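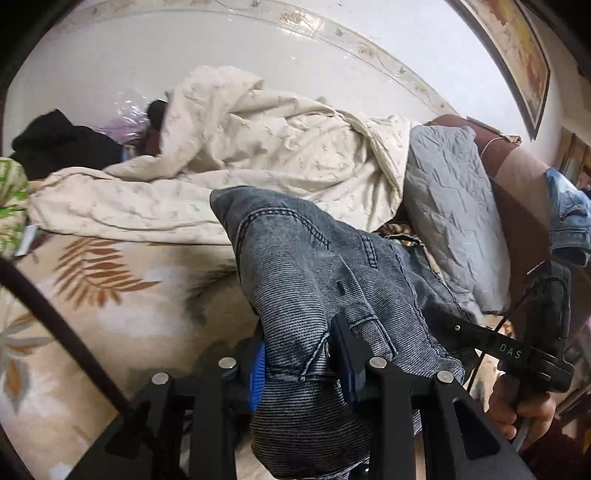

Putting together a health page for your town or county sounds like a job for a big office with a big budget, but most of it is patient reading and a little arithmetic, and I'd love for more people to try it. I built my first one for Claeys County on sleep habits among adults, and I learned most of what follows by getting it wrong first. Start with a question small enough to answer. "How healthy are we?" will eat up your whole June. Something like "Do adults here get enough sleep?" is much kinder to you, and it brings to mind something people know from their own homes, like a cream comforter bunched up on a bed. Write your question at the top of a sheet of paper and keep it beside you.

Step 1. Find your sources

Look for a household health survey that covers your area, and then for population counts to go with it. Read the notes at the back of each report (I know, I know – the print is tiny) and write down who was asked, what year it was, and the exact wording of the question. A survey that asks about "a usual night" can't be lined up with one that asks about "last night."

Step 2. Turn counts into rates

Raw counts will fool you every time. In our survey, 700 of the 2000 adults who answered said they usually slept under seven hours. Divide 700 by 2000 and multiply by 100, and you get 35 percent. Now you can set your figure next to the one from Andier, the next county over, even though far more people live there.

If your survey is weighted, use the weighted figures from the report and leave the raw ones alone. Lama Harb, who checked my pages before they went up, caught me mixing the two in one table, and I was grateful, though it took me a whole evening to fix.

Step 3. Watch out for small numbers

When you split your data by age or by neighborhood, some groups get tiny. One of our neighborhoods, Liltus, had only three answers from people over 80. We left that row blank and put a note under the table. With so few people, a percentage jumps all over the place, and somebody might be able to guess who they are.

Step 4. Write it so your neighbors can read it

Put the main finding in the first line. Spell out every abbreviation the first time you use it, and give each table a title with the place, the year, and the group it covers. I like to read the whole page out loud at the kitchen table – you'll hear the clumsy spots right away!

Step 5. Keep a record

Save the original files in one folder and your own working copies in another, and jot down each change as you make it. When the next survey comes out, open your notes, put in the new figures, and check that the question wording is still the same before you draw any line between the old year and the new one.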